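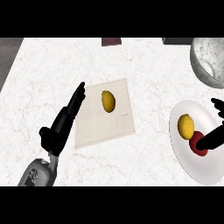 Gesar Daily Close Panel

Overview

Gesar is a table of daily closing prices, volumes and breadth counts for 217 exchange-traded funds, with a small set of housing and employment releases joined by release date. It was built for testing end-of-day momentum rules and has been kept in the same layout through both versions. Version 2 replaces the original price adjustment and adds the release table. Files from version 1 should not be mixed with it.

Files

prices.csv holds one row per fund per session. breadth.csv holds one row per session. releases.csv holds one row per published figure, including revisions. calendar.csv lists sessions and early closes. All files are comma-separated, UTF-8, with a header row. Dates are year-month-day.

Fields in prices.csv

session: trading date in New York
fund_id: internal code, stable across ticker changes
close_raw: last regular-session price as printed
close_adj: close adjusted for splits and cash distributions
volume: shares, regular session only
flag: blank, H (halted at the close), S (stale print), or R (repaired by hand)

Fields in breadth.csv

session: as above
adv, dec, unch: advancing, declining and unchanged funds in the panel
above_50: funds whose adjusted close is above its own 50-session simple average
new_high: funds at a 90-session closing high

The breadth counts cover the panel only. They are not exchange breadth and will not match advance-decline figures printed elsewhere. A fund needs a full window of history before it enters above_50 or new_high, so the denominators are smaller in the early part of the file.

Fields in releases.csv

series: short name of the series
ref_month: month the figure describes
release_time: Eastern time of publication
value: figure as first published or as revised
vintage: 0 for the first print, 1 and up for revisions

Consensus estimates are not included. The license on the source we used did not allow redistribution. If you need surprises against forecast you will have to join your own.

Adjustment

Distributions are applied on the ex-date, multiplicatively, working backward from the last session in the file. Adjusted prices therefore change with every update. Store the ratio of close_adj to close_raw if you need results that can be reproduced later. Version 1 subtracted the cash amount, which produced negative prices in a few high-payout funds.

Sources and repair

Raw closes come from two vendor feeds, Dralico and Leckie. Where they agree, the value is taken as is. Where they differ by more than a cent, the row goes to a review list and Annunziata Testa or Evander Gourlay checks it against the fund sponsor's own history. Those rows carry flag R whichever feed was right. Volume is always from Leckie — Dralico includes late reports and runs high.

Known problems

Closed funds drop out on their last trading date with no terminal row. Liquidation payments are missing, so returns on those funds stop one step short.

Early closes in calendar.csv are correct, but release_time was not checked against them.

Two funds that merged in June share a fund_id after the merger. The earlier history belongs to the larger one.

Stale prints (flag S) are left in. Drop them before computing correlations.

Not suitable for

Intraday work, execution cost estimates, or anything that needs bid and ask. The panel was chosen by average volume at the time of selection, so long backtests carry selection bias.

Loading

Read fund_id as text. Several codes start with a zero and spreadsheet programs will strip it. Sort by fund_id and then session before computing any rolling window; the files are shipped in session order.

Maintenance

Corina Ciobanu maintains the price files and Ruairi Moncrieff the release table. Updates are posted to the Ralthorpe server after the 6 p.m. vendor run. Report bad rows with the fund_id, the session and the value you expected. Bernadette Greenberg handles license requests.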